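Home | Visits | Workshop diary | Links | Contact

We use cookies to remember your settings. Accept | Manage

Visit to the Jastcombe shared workshop
Monday, November 20, 2023

I went over to Jastcombe for the open afternoon at the shared workshop. I had last been in March, when the back room was still full of bicycle parts. The bicycles have gone to the lean-to and there are now two long benches with computers on them. Parking is as bad as it was.

Most people had come for the lathe. I had come for the arm project, which goes by the name of Gokar and is run by Brayan Huaranga. He wants an arm in his own kitchen at home that can put the shopping away and clear up after a meal. At present all the work is done in simulation. The kitchen counter, the food and the arm are models on a computer, and the control program is tried out on them before any money is spent on hardware. He is about to price a second-hand arm and would rather find the mistakes first.

The program that drives it is called Tello. Brayan wrote the first version himself and has had help since with the grasp planning. It takes the view from the gripper and a second view from further back, picks a target, and works out where the fingers should go. If it can't find a safe way in, it stops and writes a line to a log. There were 1539 lines in the log when I sat down, and he says he has read most of them.

We started with the vegetables. Long thin ones are harder than I would have guessed. Close the fingers too near the narrow end and the thing swings round as soon as it is lifted, so Tello is told to aim for the thicker part.

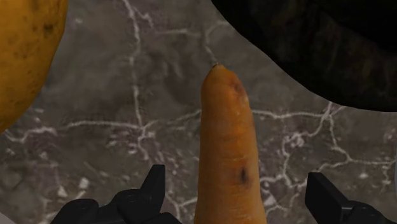 Gripper view on the simulated worktop, fingers open either side of the carrot.

I asked about the marks on the carrot, as I had expected a plain orange cone. Brayan said the plain shapes were no use to him. An early set of models had flat colours, and the program did well on those and badly on anything with a blemish. The marble top was put in for much the same purpose. The white veins confuse the part that looks for edges, and he had a bad fortnight when it kept trying to pick up bits of the pattern. That is mostly cured, though I saw two entries in the log that looked like the same fault.

The simulation runs slower than real time on the workshop machine. A single attempt took long enough for us to fetch tea. There is a faster computer at the far bench but it belongs to the Trosow group, who make model railway signals and were using it.

After tea we looked at the wider view. This is the one I would have found more useful to begin with, as it gives the layout of the arm and the counter together. The food is bunched up on purpose. Brayan has 11 layouts saved and this is one of the crowded ones.

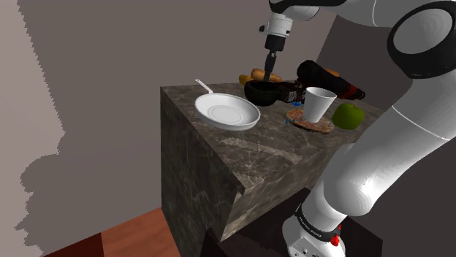

The crowded layout from further back, with the gripper over the bread and the paper cup on the pizza.

My question here was about reach. The base is fixed low at the side of the counter and the bread is over at the far end, so the arm has to come across above everything else to get to it. The fingers point straight down for this. Brayan would like to try coming in at an angle for things that stand behind a bowl, but the wrist limits in his settings file are cautious and he has not changed them yet. He also wants to move the base closer to the middle and see what that does to the frying pan, which has a thin handle and is next on his list.

I had a turn at setting a target myself. You click on an item and press a key. I chose the apple, and Tello refused it with a message about clearance to the arm's own link. Brayan added it to his notes.

Things still to be done, as he gave them to me: a better model of how soft bread squashes, a weight for the paper cup, and some way of running attempts overnight without leaving the heating on. The real arm comes after that. He has measured his worktop at home and thinks a clamp will do for the base, with a plate underneath to spread the load.

I left at dusk with a copy of the settings file and a jar of somebody's chutney. The back room is open to members on the usual evenings, and visitors should ring the bell at the side door, as the front one sticks.

Get new visit reports by email. Enter your address to subscribe. You can unsubscribe at any time.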